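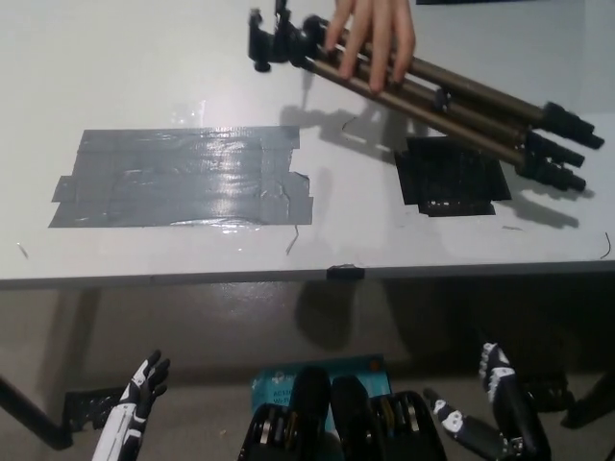 Cellmont Student Robotics Program Releases Handover Dataset and Course Materials

News > Press Releases > Education

CELLMONT, August. The Cellmont Student Robotics Program has released the dataset, task sheets and grading scripts from its handover project, a one-semester course in which student teams train a humanoid robot to take objects from a person across a table. The release contains 1,906 recorded episodes. All material may be used without charge for teaching and non-commercial research.

The project was carried out by 12 students working in teams. Each team was responsible for one stage of the process: object selection, teleoperation, annotation, model training or evaluation. Teams changed stages at midterm, so that every student had written task definitions as well as operated the robot before the final evaluation.

Objects and task definition

Objects were chosen for irregular shape and uneven weight. The object list includes folded camera tripods, hand tools, coiled extension cords, umbrellas and kitchen utensils. A collapsed tripod is held by one person above a white tabletop, and the robot must select a grasp from the position and angle at which the object is offered. The person giving the object is instructed to vary the angle between episodes and to keep hold until the robot's fingers have closed.

Folded tripods were assigned to the difficult category. The head of a tripod carries knobs and clamps that project in several directions, while the legs form a long bundle that can rotate in the hand. Task sheets for this category specify the leg section as the preferred grasp region and the head as an acceptable second choice.

Tabletop conditions were deliberately left uneven. Gray and black tape patches are present on the surface in part of the data, and the glossy areas reflect overhead lighting. Students on the annotation team labeled reflections and cast shadows as separate classes after an early model treated the shadow of an object as part of the object itself.

Recording and annotation

Episodes were recorded from a viewpoint at the head of the robot, with both robot hands in the lower part of the view. Operators controlled the arms through Twal, a teleoperation package maintained by former students of the program. Each episode begins with the robot's hands in a ready position and ends when the object has been released by the person or when the time limit is reached.

Annotation was done in Wekard, a browser-based labeling tool. Annotators marked the first contact, the closed grasp and the release. Every episode was labeled by 2 students independently, and disagreements were settled by a third. Unsuccessful attempts were retained and carry a failure code.

"Students tend to discard a dropped object as a bad recording," said Hanan Nimri, course director. "We require them to keep it and code it. The failure codes were the most used field in the final reports."

Evaluation

Final models were scored on objects excluded from training. Scoring covers grasp completion, time from presentation to contact, and the number of regrasps. Teams were also graded on the written record: a model whose training set could not be reconstructed from the team's log received no evaluation score. The scripts used for grading are included without modification.

Availability

The release consists of the episodes, annotation files, task sheets, grading scripts and an instructor guide. Over 1,000 of the episodes carry complete labels; the remainder are supplied with contact labels only. Download requests should be submitted through the program's course office. Instructors may also request the setup checklist, which covers table height, lighting and operator position.

Hosting is provided by Gakero, which also supplied storage for the course. The program will accept corrections to the annotation files from outside users and will publish them as numbered revisions.

About the Cellmont Student Robotics Program

The Cellmont Student Robotics Program offers project courses in manipulation, perception and control. Courses are open to students in any major who have completed introductory programming.

Media contact: Hanan Nimri, Course Director, Cellmont Student Robotics Program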